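4.2 Where the Leftovers Go

Participants in the diary study were asked to write down every food container they owned and the place it lived. Skye Rutherford, who coded the entries, found that most people could answer the first part with confidence and the second only with a kind of embarrassed geography. Of the 219 containers listed, 27 were assigned to "the drawer," a location that seems to exist in every home and to be fully under control in none of them.

We had expected size to predict where a container was kept. It did so weakly. The better predictor was whether the lid was stored on the container or apart from it. Households that kept lids on gave up a lot of shelf space and, by their own account, very little sleep. Households that nested the boxes and filed the lids elsewhere reported the opposite – one diary has a whole page on a single lid that fit nothing.
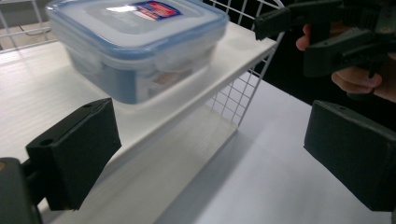
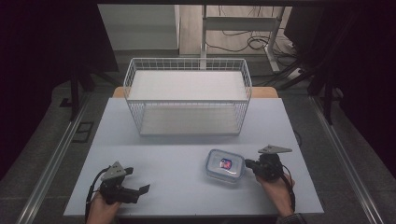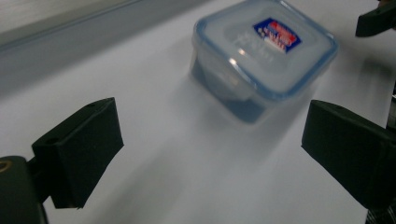

Figure 4. Household storage: a lidded container on a white shelf board (left), a white wire-mesh basket (center), a lidded container on a white tabletop (right).

Open storage was rated higher than closed storage on our tidiness scale, which surprised Toshio Sasaki, the second author, who owns only cupboards. We suspect the scale. It was written in October, in a hurry, and asks people how tidy a shelf "feels," a word we would now take back. The ratings also rose when guests were expected, and two diarists admitted to cleaning before filling in the form.

Labels mattered less than hoped. Eleven participants dated their leftovers, and most of those went on to ignore the date. Section 4.3 deals with the freezer, where dates were ignored for longer.

14 shares
3 comments

morikawa_fan: The lid that fits nothing is at my house if the authors want it back.

Dell R.: Was "the drawer" one category or did you split out the one under the oven?

pantrymoth: Lids on. Always lids on. Looking forward to 4.3.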